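Piron Headset: Set-up Guide
Section 2. Unpacking, fitting and everyday care
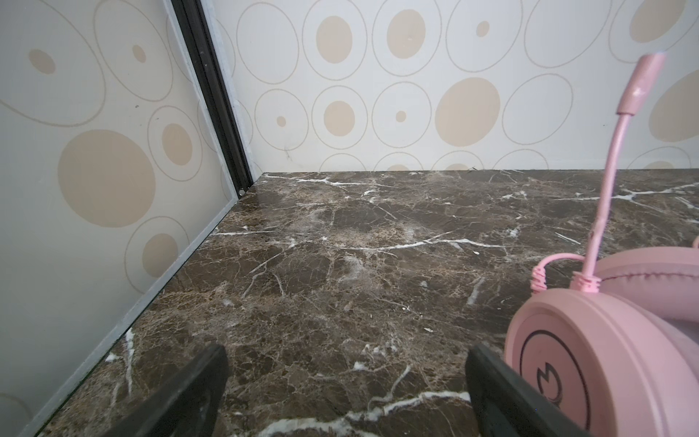
Can I leave the microphone attached when I'm not using it?
The microphone is fixed to the ear cup and stays there. Bend it upwards, clear of your face, and mute it from your computer's sound settings.

2.1 Before you start

1. Clear a flat, clean surface such as a desk or worktop. Polished stone is fine, but wipe off any grit first.
2. Lift the headset out of the box by the headband. Do not pull it out by the microphone or the cable.
3. Peel the clear film from the outer plate of each ear cup.
4. Keep the box and the card insert. You will need both if you return the headset.

Note: The pink finish can pick up colour from new denim and dark towels. Marks of this kind are not covered by the guarantee.

2.2 Fitting the headband

1. Open both sliders fully.
2. Put the headset on with the microphone on your left.
3. Push the sliders up one click at a time until the padding rests on the top of your head and the cups sit over your ears.
4. If you wear glasses, put them on after the headset and slide the arms in under the cushions.

The headset weighs 431 g and may feel tight for the first few days. Do not bend the headband flat to loosen it.

2.3 Setting the microphone

1. Hold the ear cup with one hand.
2. With the other hand, bend the microphone arm in a gentle curve. Start from the middle of the arm.
3. Bring the tip level with the corner of your mouth, two fingers' width away.
4. Make a short test recording. If you hear breathing, move the tip down a little.

Caution: Do not bend the arm sharply at the collar where it meets the ear cup. Do not twist it round on itself.

2.4 Cleaning and putting away

1. Unplug the headset.
2. Wipe the ear cups and headband with a barely damp cloth. Do not use kitchen spray or bleach.
3. Let the cushions dry in the air. Keep them away from radiators.
4. Lay the headset on its side or hang it from a wide hook.

Caution: Keep the headset away from sinks, hobs and kettles, even when it is unplugged.

Replacement cushions are sold in pairs under part number 400. For fitting instructions, see Section 3.

Text: Phong Ninh. Checked by Hòa Khổng, 7th March.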